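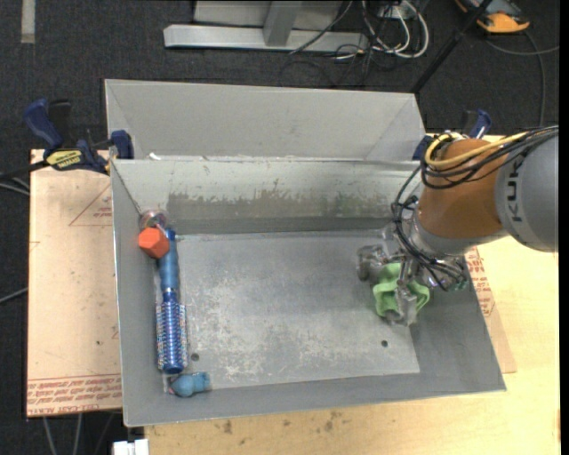 Carkcombe Stoneware Butter Crock, 2-Piece

Item no. 757

The Carkcombe crock keeps butter soft enough to spread without putting it in the refrigerator. It comes in 2 parts: a base that holds cold water and a bell-shaped lid that holds the butter. Turn the lid upside down into the base and the water seals out the air.

Details
Glazed stoneware, inside and out
Holds one stick of butter
Colors: Oat, Slate, Civurum Blue
Dishwasher safe, top rack
Not for use in the oven or microwave

How to use it
Let the butter soften, then press it firmly into the lid with the back of a spoon. Push out any air pockets or the butter may slip. Fill the base one third full with cold water and set the lid in place. Change the water every two or three days. In a kitchen warmer than 70 degrees, change it daily – or add an ice cube in the morning.

Salted butter keeps longer than unsalted. We don't suggest the crock for whipped butter or soft spreads, which won't grip the sides.

About the glaze
Civurum Blue is a reactive glaze, so the shade varies from piece to piece. Small pinholes near the foot are normal and do not leak. The foot is unglazed and may mark a polished surface – use a coaster.

Shipping
Oat and Slate ship in 2 business days. Civurum Blue is out of stock until August. Replacement lids are sold separately and fit all Carkcombe crocks except the older Femorero size, which has a narrower base.

Page updated Jun 10, 2018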